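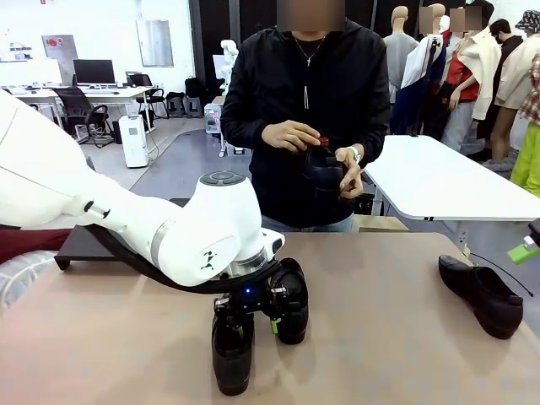 Thierry Collet would like you to polish less

Thierry Collet has mended shoes in Jillmont for 12 years and is tired of being handed black leather that has been, as he puts it, "loved to death".

"People buy a tin and think they must finish it by Sunday," he says. "A thin coat, then leave it alone."

His own pair have been resoled twice – he won't say by whom. New heels cost 80 in his shop, and customers do grumble. "They paid 399 for the shoes and walked through puddles all July. Then I'm the expensive one."

Does he ever wear trainers? "At home," he says, and goes back to his glue.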